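The printed timetable still has a place at the bus stop

Felista Mussa

Over the past year the Wetham district has removed the printed timetable from most of its bus stops. In each case the paper sheet has been replaced by a small panel carrying a code to be scanned with a telephone. The change was presented as a saving and as a step towards more accurate information. It is the view of this writer that the saving is small, that the accuracy is uneven, and that the district should put the sheets back before the winter timetable begins in December.

The district has 852 stops. At more than 440 of them the only remaining information is the panel. Many of these stops are on the Bronorby road and in the villages north of it, where the service is thin and a missed bus may mean a wait of two hours. A passenger in the centre of town who cannot read the timetable will be inconvenienced for ten minutes. A passenger at Bronorby Church may lose the morning. The stops where the sheet was withdrawn first are those where it was most needed.

The argument for the panel deserves a fair hearing. Printed sheets go out of date, they fade, and someone must travel to each stop to change them. When the operator alters a route at short notice, a notice behind plastic will be wrong until a member of staff reaches it. Live information, when it works, is better than any sheet. Few regular passengers would wish to return to the days before it existed.

The difficulty lies in the words "when it works". Mobile coverage between Wetham and Bronorby is poor in the valley and absent at several stops. The page behind the code opens on a general map, from which the passenger must find the stop, choose the direction and then select the day. There are three separate screens before a departure time appears. Older passengers have been told that they may telephone instead, but the enquiry line closes at 4 p.m. and the last bus on the valley route leaves well after that.

There is a further point, less often made. A printed timetable tells the passing public that a service exists. People who have never used the bus read the sheet while walking a dog or waiting for a lift, and learn that they could reach the hospital at Hesinard without a car. A code tells them nothing until they have already decided to look. Operators spend considerable sums on advertising and then take down the plainest advertisement they have.
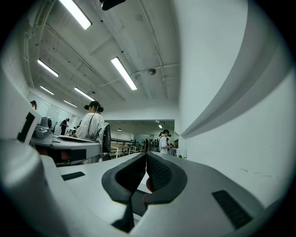

Photograph: Felista Mussa

The cost of printing should be set out openly. The district changes its timetables three times a year, and the sheets are a single page. Bennani, the operator of the valley routes, already sends a driver along each of them to inspect shelters and report broken glass. The same visit could serve both purposes – as it did until recently – with little added time.

The district should therefore restore printed departure times at every stop outside the town, keep the panels beside them, and state on each sheet the date from which it applies. Where a shelter has no case, a simple weatherproof holder on the pole would be enough. Comments on the present arrangements may be made in writing to the district transport office, and passengers on the Bronorby road are urged to send theirs before the winter sheets would need to go to the printer.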